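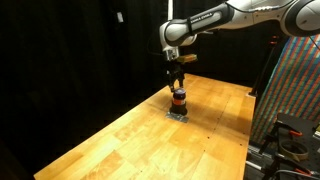 Lot 516

The estate of the late instrument maker came to Testdale in 135 lots, and the numbering began at 400 to avoid collision with the February sale. Dong-hyun Geum was engaged to identify, weigh and grade the workshop contents. His contract specified metric units, one line per item and no opinions.

He worked at the long table at the back of the store. The top was strip timber, honey-coloured, long enough that the far end went amber when the afternoon light was on the near end. He had checked it for level with a machinist's level on arrival. It fell 0.4 mm per metre toward the door. He noted this and compensated with card.

The procedure did not vary. Item to the metal plate, so that residues stayed off the wood. Item inspected for closure, label, damage. Item weighed. Line entered. Item to the outgoing shelf.

The black jar with the purple lid took four minutes. It had an orange band below the lid and was wider at the base than at the shoulder. He entered it as "container, squat, lidded, black" and gave its mass with contents, unopened. The instructions from Lustwood, who were acting for the family, said that sealed containers were to remain sealed. He considered this poor practice for a workshop inventory, in which sealed containers are generally the interesting ones, but the contract excluded opinions and he left the remarks column blank.

The spool was different. It came out of a crate marked Brustus, wrapped in a page of arithmetic.

He read the page first. It was a coil calculation in pencil, done in the old man's upright figures: 2589 turns, crossed out, recalculated, and arrived at again. Mean turn length. Resistance per metre at 20 degrees. At the bottom, a second hand had written "Seppälä says use less" and underlined the last word.

He flattened the page under a steel rule and turned to the spool. It would not stay where it was put. With the card under one end of the tray and the table falling toward the door, anything cylindrical tended to roll, and this one had already travelled 78 mm before he caught it. He tore two pieces of grey duct tape and fixed it on its side.

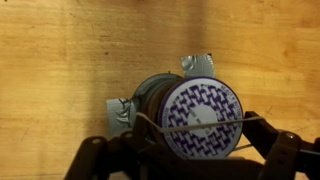 The spool, secured for inspection. Copper-brown winding, patterned label on the near flange.

The label was the difficulty. Every other spool in the estate had a plain maker's disc. This one had a woven pattern, purple on white, like the seat of a cane chair, with a thin purple ring at the circumference and a plain white centre. There was small print. He tried it with the loupe and then with the loupe and a lamp, and entered "text present, not transcribed".

He measured the wire in three places with a micrometer and wrote down the mean. He measured the width between the flanges. From the two he could estimate the length remaining, and from the length and the figures on the page he could estimate the number of turns it would yield on the old man's former.

The contract did not ask for this. He did it on the back of a weigh slip.

The result was short of the requirement by nine turns. He repeated the calculation with the largest of the three diameters and it was short by eleven. He repeated it with the smallest and it was short by six. In no case was there enough wire on the spool to wind the coil, and the old man, who had owned better micrometers than his, would have known it to the turn.

He looked again at the second hand. Use less.

Line 516 was entered at 16:20 as "wire, copper-coloured, on spool, part used; tape residue to flange". He peeled the tape from the wood, then from the spool, and rolled the pieces into a ball. After that he opened the remarks column, which he had left empty for every preceding line, and typed "Keep with calculation sheet. Do not split."

Lustwood wrote back asking him to confirm that this was not an opinion. He confirmed it.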